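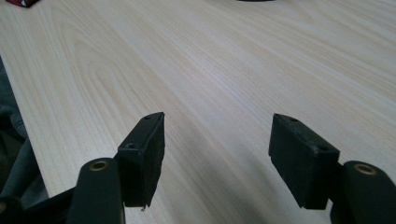

Open jaws over the work table, from the gripper's own camera.

The team at Skarnance collects its examples by hand. A person picks up a gripper with a camera fixed to it, does a household job with it, and the recording goes into a set used to train a robot arm called Otum. The woman who runs the collecting has been doing it for 8 months, and before that she packed orders in a warehouse. She asked not to be named, as did the two colleagues who sat in on part of our talk.

"People expect it to be programming," she said. "My part is moving cups, folding cloths and putting lids on things, over and over, with a tool that has two fingers."

The current set is called Nascombe. When we spoke it held 752 recordings that had passed checking. One recording is one go at one task, from the moment the gripper comes over the table until it is clear of the object again. Most are short. The longest is a job with a drawer and several spoons, and she does not like it.

I asked how she decides where to begin. She said each recording opens with the jaws apart above the tabletop, and the person holds still for a breath before moving.

"You want the start to be plain. Fingers open, nothing in them. If somebody starts already reaching, the model learns that reaching comes from nowhere."

She turned away 83 recordings from the last batch. The commonest fault was speed. New people want to get through the list, and they swing the gripper so quickly that the object is a smear for part of the movement. The next was what she calls fishing, where the fingers close, miss, open and close again without backing off. A miss is allowed, she said, as long as the person pulls away and comes in again properly.

"We keep some of those on purpose. Otum misses as well. It needs to have seen what you do next."

The table came up more than I had thought it would. Theirs is pale wood with a strong grain, and one of her colleagues wanted to cover it with a plain sheet. She said no. Homes have grain and scratches and patterned cloths, and an arm that has only met a blank surface does badly on any other kind. They do change tables, though she would like to do it more often than they manage.

The pads are the part that wears. They have a dark facing on the inside to help with smooth things such as glasses, and the edges go first. She will carry on with a worn pad for a while, and changes it when objects begin to turn in the grip.

"I can feel it in my hand before I can see it on the screen," she said. "The cup goes round a bit as you lift. Then I get the screwdriver."

I tried the gripper myself. It was lighter than I had expected, and my wrist was aching by the fifth cup. The hard thing was to keep from using my free hand, which kept coming up to steady the cup. She said everyone does this in the first hour and that those recordings are thrown out.

Agbayani, the firm that builds the arm, takes the checked recordings at the end of each month and sends back notes. In August the notes asked for more tasks near the edge of the table, where Otum had been slow. The team made 99 recordings of edge work in answer, all with bowls and small boxes.

Did it help? "A bit, with the boxes," she said. "The bowls are still poor. I think we always took them from the same side, so that's what we're doing now, the other side."

Her colleague has asked for a second gripper so that two people can record at once. She is in favour, provided both are set up the same way and the same person checks everything. At present she does the checking herself, after four in the afternoon, when the recording has stopped. She watches every one through to the end.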